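Sorting Letters at Snack Time: A Skeptic Asks the Woman Behind the Stukard Method
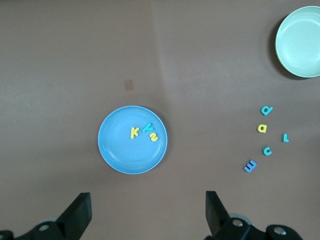

The founder of Stukard sells a course for parents of preschoolers, and the course asks for very little: a table, some dishes from the kitchen cupboard and a bag of foam letters. The child puts letters on a dish, then says them. I went to her workroom in March expecting to be told that this was a breakthrough. Within five minutes I had been. On the table, a yellow K and a teal Y shared a light-blue plate, more letters lay loose on the bare tabletop, and I asked her what a child gets from this that a child doesn't get from a refrigerator door and a set of magnets.

"Boundaries," she said. "A refrigerator is a wall of noise. A plate tells the child, these are the ones we're talking about."

I said a sheet of paper would do that.

"Paper slides. And children know what a plate is for. Things on the plate are theirs."

She does talk well. She taught kindergarten before she started Stukard, and when she describes a four-year-old holding a letter and turning it over, I believe she has watched it happen many times. What I have more trouble with is the price list. The basic course is 578 dollars, and that doesn't include the letters. Parents are steered to a supplier called Dromier, though she told me any foam set will work.

"Then why name a supplier?" I asked.

"People want to be told what to buy. They write to me and ask."

The website says the course has reached 2000 families. I asked how many of them finished it. She said 1000 had filled in the closing form, and that the rest "may well have finished and never told us." They may. They may also have put the letters back in the bag.

We spent some time on mixed cases. A capital K and a lowercase d can turn up in the same session, and I wondered whether that was muddling for a child who is just starting.

"Books mix them. Street signs mix them. I'd be worried about a child who had only ever seen capitals."

It was her best answer of the afternoon, though I've heard teachers argue the other side just as firmly. She had no study of her own to offer. A small trial was planned with a preschool called Prulivico, and then the preschool changed directors. A second one, with the Kuzmenko reading center, is "being discussed."

I asked what she would say to a parent who did all this at home for free, with the dishes they already had.

"I'd say good. Do it for ten minutes and stop before they're bored."

I asked if that was in the course. She said it was in lesson 2.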